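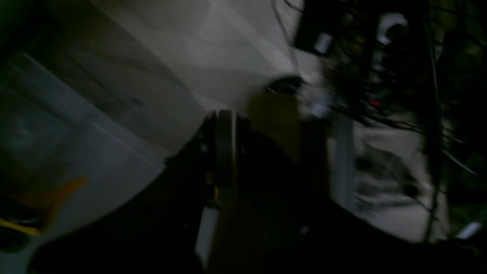
Robot arm in motion, with a pale curved surface behind it.

2021-04-23

Entry for the communications office diary, Curell Housing Services.

The rollout of the Wekow messaging app to field and front desk staff began this morning. By the close of business, 143 phones had the app installed and signed in. The full list holds 852 names, including seasonal staff who will not start until July, and those accounts have been created but not opened.

Installation was carried out according to the written guide. Staff were asked to open the app store on the work phone, search for the app by name, check that the publisher was listed correctly, and tap the install button. After that the phone asks for permission to send notifications, read contacts and use the microphone. The office has advised everyone to allow notifications and the microphone and to refuse contacts. Several people had already allowed contacts before reading that part of the guide. They were shown how to turn the permission off under the phone's settings, and the guide will be changed so that the advice comes before the install step.

The most common difficulty was the sign-in code. The code is sent by text message and expires after 9 minutes. Staff in the basement records room have a poor signal and received their codes too late to use them. They were asked to come up to the second floor and request a new code there, and this was sufficient in every case that was reported to us. A permanent answer would be to send the code by e-mail. A request to that effect was entered with the supplier at noon, and no reply has been received.

Older phones present a separate matter. The app does not appear in the store search on the oldest model still in service. Niilo Leinonen has confirmed that the web version will run in the browser on those phones, although it does not support voice calls and must be signed in again each morning. He has asked the purchasing office for replacements. Until they arrive, holders of the old model are to use the web version for messages and the desk line for calls.

A number of staff asked whether their personal accounts on other messaging services could be linked. The office replied that they could not. Work conversations are to be kept in Wekow, and tenant information is not to be sent through any other service. The Navlow group chats that some teams have used for shift changes will be closed once the team leads have saved what they need. The Jääskeläinen building team requested more time and was granted it.

Two-step sign-in was left off today in order to keep the lines short. The undersigned does not regard this as satisfactory and has asked that it be switched on for all accounts before the next group is added.

Calls to the help line were steady through the morning and fell off after lunch. Most concerned forgotten store passwords, a matter outside the guide altogether. A page on resetting the store password will be added at the back.

Remaining for tomorrow: corrected guide to the print room, reminder to the evening shift, and the list of old phones to Mr. Leinonen.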